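Telivlow Hardwax Oil 622 -- Clear Satin
Interior timber finish for benchtops, tables and shelving

Home > Finishes > Oils and waxes > Telivlow 622

Overview
Telivlow 622 is a solvent-reduced hardwax oil for interior timber. It penetrates the surface fibres and leaves a thin satin film that can be spot-repaired without stripping the whole panel. Suitable for laminated and solid tops in ash, maple, beech, rubberwood and Tasmanian oak. Not recommended for decking, bathroom floors or any timber in ground contact.

Replaces Wakison Clear from August. The two products are compatible, and existing Wakison surfaces may be recoated with 622 after a light scuff with a grey pad.

Colour and sheen
The oil has a slight amber cast and will warm pale species by a shade or so. Where a lighter result is wanted, apply one coat of Prorkirero White Base first, then a single coat of 622. Always test on an offcut from the same board. Sheen is satin when buffed within the open time, and patchy when it is not. 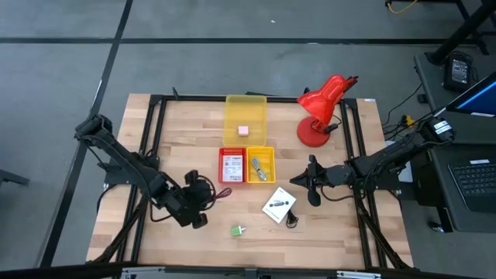
Light butcher-block tabletop in a black aluminium extrusion frame.

Preparation
Sand to P150. Finer grits close the grain and reduce uptake -- P180 is the upper limit on maple. Vacuum thoroughly, then wipe with a lint-free cloth. Moisture content should be 12 per cent or lower. Remove old varnish completely. Fill end-grain checks before oiling, as most fillers will not bond afterwards.

Application
Stir the tin well, including the settled matting agent at the bottom. Apply thinly with a white pad or short-nap roller, working with the grain. Leave for 15 minutes, then remove all surplus with a clean cloth. Two coats are standard; end grain may take a third. Coat the underside as well, particularly on wide tops, or the panel may cup.

Technical data
Coverage: about 42 m2 per 2.5 L tin, per coat
Recoat: overnight at 20 degrees C
Light use: 24 hours
Full cure: 10 days
Application temperature: 12 to 28 degrees C
Clean-up: mineral turpentine

Maintenance
Wipe with a damp cloth and neutral soap. Avoid ammonia cleaners and microfibre scouring cloths. Dull areas can be refreshed with Vincze Care Oil, applied sparingly and buffed dry.

Safety
Oil-soaked rags can self-heat and ignite. Lay them flat outdoors to dry or store them under water in a sealed metal container. Keep out of reach of children.

Pack sizes
375 mL -- $42
1 L -- $70
2.5 L -- $199
Tins are classed as dangerous goods and travel by road only.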